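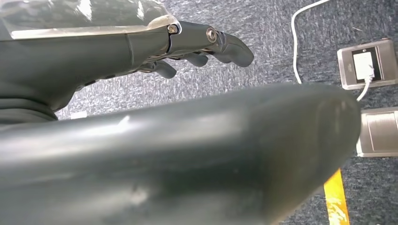
Ticket 932 -- Floor, ground-level activity room
Status: Closed, monitoring
Opened by: Dalia Paju
Assigned to: Baltazar Robles
Priority: Normal

Reported problem
Shoes stick to the floor on the window side of the room. Started after the routine mop on Thursday. Shoe prints show up again within an hour of cleaning. Door side is fine.

Robles, 8:40
Checked the window side on hands and knees. Film lifts with a fingernail, grayish, slightly waxy. No smell. Wiped a test patch with plain warm water and a white cloth. Cloth came up gray, patch no longer tacky after drying. Second test patch with the Darelon floor cleaner at the strength in the bucket: tacky again after drying. Suspect residue, not a finish failure.

Robles, 9:15
Who mixed the last batch, and with what?

Paju, 9:32
Yae did. Same jug as always, one capful per bucket.

Sugawara, 9:50
One capful, correct. But the jug was refilled in April from the concentrate drum. The old jug was ready-to-dilute. I used the old cap line.

Robles, 10:05
That would do it. Drum label says 20 ml per bucket. The jug cap holds 80 ml to the line. Floor has been getting four times the dose, with no rinse. Door side gets walked off onto the mat, so it builds up slower there.

Steps
1. Took the jug out of the cleaning closet and tagged it.
2. Dry dust mop, whole room.
3. Warm water only, flat mop, two passes on the window side. Changed the water when it turned gray.
4. Let it dry with the door open. Second pass still pulled up film along the baseboard -- went back with a white pad by hand.
5. Clean water rinse, whole room.

Robles, 1:20
Window side dry. No drag underfoot in rubber soles. One dull strip left by the radiator, where the pad would not reach. Also found a seam next to the radiator with a lifted corner. Separate problem, present before the cleaning as far as I know. Pressed it flat, it came back up. Opened a new line for it with Husness, who did the original install.

Voyle, 2:05
Can we put the tables back tonight?

Robles, 2:11
Yes. Lift them, don't drag. Felt pads are missing on two legs of the long table and there is old adhesive on the feet. Clean that off first or it will mark.

Sugawara, 2:30
New measuring cup is on the hook in the closet. Wrote 20 ml on the drum in marker. Threw out the old cap.

Paju, next morning
Walked it before opening. Not sticky. Strip by the radiator is still dull.

Robles
Leaving the strip for the next full clean. Closing this one. Seam stays open under the Husness line; reopen here if the tackiness comes back with the correct dose.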